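## 3.2 Household storage of dry goods and the problem of the open container 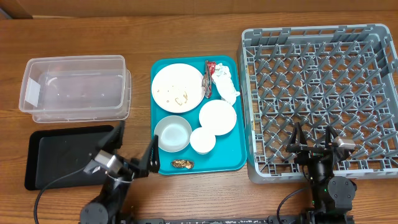
*Figure 4. Open clear plastic container and black tray on a wooden tabletop.*

The survey part of the study was carried out in two towns, Skernville and Fidetham, and in the farming villages between them which are served by the same weekly market. We chose this area for two reasons. First, most of the households there still buy flour, pulses and rice in larger amounts and divide them at home. Second, the two towns have very different housing. Skernville is mostly older terraced houses with a cold pantry at the north side, while Fidetham was largely rebuilt and its kitchens are small, heated and without any separate store.

In total 1,532 households received the questionnaire, and 1,302 of them returned it in a state which we could use. The questions were kept as short as possible. We asked what dry goods were in the house on that day, in what kind of vessel they were kept, whether the vessel was closed, and when the content was last used up completely before new goods were added. The last question was the most difficult for the respondents. Many wrote only "never" or left a question mark, and we have treated both answers as one category in the analysis.

Clear plastic containers of the general type in Figure 4 were the most common vessel in Fidetham. In Skernville the picture is more mixed, and tins, glass jars and the original paper bags are all found in the same pantry, sometimes for the same product. Older respondents in the villages often named a lidded bin for flour, which had usually come to them from parents.

For the purpose of this paper we call a container "open" when it has no lid or when its lid is not in use. This definition is stricter than the one of Pisharody, who counted a loosely laid cloth as a closure. We discussed this point for a long time. A cloth does keep dust away, but it gives no real protection against the flour moth or the grain beetle, and these two insects are the main interest here. A household with a cloth over the rice is therefore in the open group in all our tables.

From the households that agreed to a visit, samples were collected in 219 kitchens. The visits were made by Vignesh Iyengar and Rekha Iyengar, always together, and mostly in the late afternoon when somebody was at home. From every vessel a sample was taken with a long spoon, once from the surface and once from the bottom, and both were put into separate paper envelopes. The bottom sample is important. In a vessel that is refilled again and again, the oldest material stays below, and an infestation can be quite advanced there while the surface looks perfectly clean.

The envelopes were kept cool during transport and sieved on the next morning in our laboratory at Lekdale. Mohandas Chowdary did the identification of adult insects and larvae. Webbing, cast skins and damaged grains were noted as indirect signs, but they were not enough alone to call a sample positive. Where an identification was uncertain, the material was held in a rearing jar until adults appeared – this took up to seven weeks in some cases and delayed the second part of the work into December.

The habit of refilling proved more difficult to describe than the type of vessel. In the interviews we could distinguish three manners. Some people empty the vessel, wash it and dry it before they fill it again. Others pour the old remainder on top of the new goods, so that it will be used first. The largest group simply adds the new goods on the old. These manners are not fixed in one family, and it happened more than once that two persons in the same kitchen gave us different answers. In such cases we recorded the answer of the person who does most of the cooking.

We also asked about purchases. Households that buy from the market stalls receive the goods in thin bags and must transfer them the same day, while goods from the supermarket often stay in their packet, and the packet is put inside a container. This double packing was not foreseen in our questionnaire. It was added by hand in the margin by so many respondents that we made a separate code for it afterwards, following the suggestion of Diễm Diệp, who entered the data. For the first part of the forms the code had to be given from memory of the visit or from the remarks, and it is less reliable there.

Temperature was measured in each visited kitchen with one simple thermometer, placed beside the vessels for the length of the interview. We know that a single reading says little about the whole season. It served only to divide the kitchens into cool and warm ones, and for this it was sufficient, as very few readings lay close to the limit. Humidity was not measured. This is a weakness of the study, especially for the Skernville pantries, several of which had a visible problem with damp on the outer wall.

A further limitation concerns the households that refused a visit. The reasons given were mostly lack of time, but some respondents said openly that they had found moths and did not wish to show them to strangers. The number of positive kitchens in our sample is probably too low for this reason. Thomas reports the same difficulty from an earlier survey and recommends leaving a collecting envelope at the door, to be filled by the household itself. We tried this in one village only, and the returned samples were all from the surface, so they are not included in the results of Section 4.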